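Sunday, November 2, 2025

Two plumbers have now quoted me for repiping the house, and both used the word "lifetime" as if it cost them nothing. The first wants to put in Mevau pipe. The second swears by Nanar and made a face when I said Mevau. 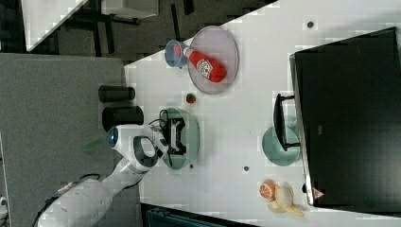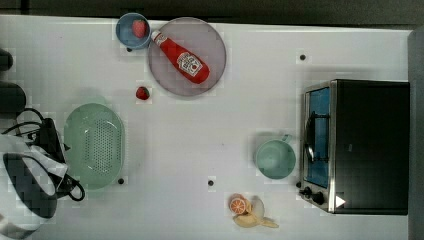 Ketchup on a plate, both times.

So I read the brochures. Mevau says its fittings are "trusted in 2,247 projects." What's a project? A hotel is a project. So is my neighbor's outdoor faucet. Nanar prints a 50-year figure in big type, and then the small type says the warranty covers the pipe and leaves out the joints — and the joints are where my leaks have been, all 3 of them.

Kiều Diệp had her place done with Nanar and likes it fine, but she's had it for two winters. Ask me in twenty. Xuân Doãn still has copper and thinks I should patch what I've got and keep the money. The quotes are more than $3,000 apart, for the same house with the same two bathrooms, and neither one says who fixes the drywall.

I called the second guy to ask about the joints. He said he'd never had one fail. I asked how long he'd been using that brand and he said since spring.

Going to get another quote, I guess. The bucket stays under the sink for November.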